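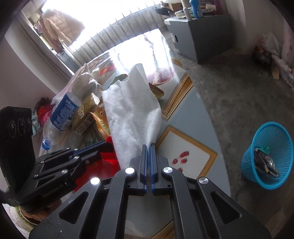 Robotic laundry folding

Robotic laundry folding is the handling of washed and dried textiles by a machine, from an unsorted pile to a folded stack. It is one of the older problems in household robotics and is often used as a test of whether general-purpose machines can do domestic chores. Industrial equipment has folded flat linen for decades, but only when the pieces are fed in a known position. Folding mixed items on an ordinary table, in an ordinary room, remains a research task, and no machine does it at the speed and reliability of an adult person.

Background

Most tasks that robots perform well involve rigid parts. A rigid part has a position and an orientation, and six numbers are enough to describe where it is. A towel has no such short description. It can be crumpled, draped, twisted or rolled, and two towels dropped from the same height will land in different shapes. The usual term for this class of object is deformable.

Three difficulties follow. The shape of the cloth must be estimated when much of it is hidden under itself. The effect of a pull on one point must be predicted for all the others. The fingers must take hold of one layer, or of a chosen number of layers, without picking up the surface below. Terry cloth adds a further problem in that its loops hide the edge and the hem, which are the features most folding methods look for first.

Division of the task

Published systems generally split the work into stages.

Picking. One item is lifted from a pile. A common approach is to grasp the highest point, which nearly always lifts something but gives no information about which part of the cloth is held. Items that cling together are lowered and picked again.

Unfolding. The item is regrasped until two useful points, normally adjacent corners, are held. This stage takes most of the time in nearly every system. It may be done in the air with two arms or on the table by dragging and flinging.

Flattening. Wrinkles are removed by pulling the edges outward. Small wrinkles may be left, as they have little effect on the final fold.

Folding. The item is folded along lines selected for its type. Once a rectangular towel is flat this stage is short, and many systems complete it with fixed motions.

Stacking. The folded item is moved without opening it. Parallel-finger grippers do this poorly, and a flat plate or a second arm is often used.

Grippers

The most common hand for this work is the parallel gripper, in which two fingers close toward each other along a straight line. It is cheap, strong for its size and simple to control. Soft or ridged pads are fitted to the inner faces of the fingers to raise friction, so that cloth can be held with a light closing force. Pads wear with use and collect lint, which reduces grip.

Thin fingers slide under an edge more easily than thick ones, but bend when pressed against the table. Suction works on films and some tightly woven sheets and fails on toweling, through which air passes freely. Needle grippers, which enter the fabric at an angle, are used in garment factories and are considered unsuitable for the home. Multi-finger hands can rub two layers apart in the way a person does with thumb and forefinger, but their cost and maintenance have kept them mostly in laboratories.

Hand-held grippers

Since many current systems learn from recorded human motion, a means of recording is needed. In one method a person drives the robot arm remotely while its joints are logged. In another, a person carries a gripper of the kind the robot will use, with one or more cameras attached, and performs the chore directly. The camera records what a robot's wrist camera would see, and the opening of the fingers is recorded along with it.

The hand-held method needs no robot on site. Recordings can be made in kitchens, bedrooms and offices, on tables that also hold bottles, snack packages and bags. This variety matters, as policies trained only on a bare laboratory bench tend to fail when other objects are near the cloth. The main disadvantages are that a person can reach poses that the arm cannot, that the motion of the hand must be reconstructed from video, and that contact force is not recorded unless a separate sensor is fitted. Strong daylight from a window can also wash out the detail on white fabric, leaving few features for the software to follow.

Control methods

Early systems were built on explicit geometry. A camera located the corners, a planner selected grasp points, and the arms carried out a stored sequence. Such systems can be reliable on a single type of item and are easy to inspect when they fail. They are slow, and each new garment needs new rules.

Simulation was later used to train policies on large numbers of virtual cloths. The method is limited by the quality of the cloth model. Friction between layers and stiffness at the seams are difficult to reproduce, and a policy that works in simulation may repeatedly miss an edge in practice.

Imitation learning takes recorded demonstrations and trains a network to produce the next short series of motions from the current camera view. It handles crumpled starting shapes better than fixed rules do. Its failures are harder to diagnose, and its performance outside the recorded conditions is difficult to state in advance.

Towel trials at Zaditz

A frequently described small-scale study is the towel trial carried out at the Zaditz workshop by Nilton Villca and Jhosep Tello and reported on 17 March 2022. The authors recorded 2524 hand-held demonstrations in 16 rooms and used them to train a two-arm system supplied by Drokilent. The robot was then given 577 attempts at folding a single towel placed in a heap on a table.

The reported success rate was 73 percent. An attempt counted as a success if the towel ended as a rectangle with no corner turned under. The largest group of failures came from grasping two layers as one during unfolding. A smaller group came from the towel being dragged against another item on the table. The authors did not test garments, and they placed each towel by hand, so the picking stage was left out.

The result has been cited both for and against the readiness of household machines. Salazar, a linen service that reviewed the work, considered the rate too low for unattended use, because every misfolded piece has to be found and redone by an employee.

Shop-floor use

Commercial laundries use dedicated folding machines. A worker clips two corners of a sheet or towel to a feeder, and belts, air jets and bars do the rest. Throughput is high and the finished size is consistent. The remaining manual steps are separating the wet or dried mass, finding the corners and clipping them. Automatic feeders, among them the Enberg type, replace part of this work for pieces of uniform size. Mixed loads are usually sorted by hand before feeding.

Household use

Cabinet-type folding appliances have been demonstrated for the home. They accept shirts and towels clipped or laid in by the user, which leaves the user with the slowest part of the job. Large sheets, socks and small children's clothing are commonly excluded.

General-purpose arms avoid the cabinet but need a clear working area, safe operation near people and a way to recover after an error. Recovery is the least developed of these. A person who drops a corner picks it up again with little delay, while a machine may have to return the cloth to a heap and start over.

Evaluation

Results from different groups are difficult to compare. Towels differ in size, weight and pile, and starting shapes range from a single loose fold to a tight ball. Some reports give the time for the folding stage alone and others for the full sequence. Human assistance between attempts is not always stated. Proposed benchmarks specify the cloth, the table height and the method of dropping the item, but none is in general use.

See also

Cloth modeling
Deformable object manipulation
Imitation learning
Industrial laundry equipment
Parallel gripper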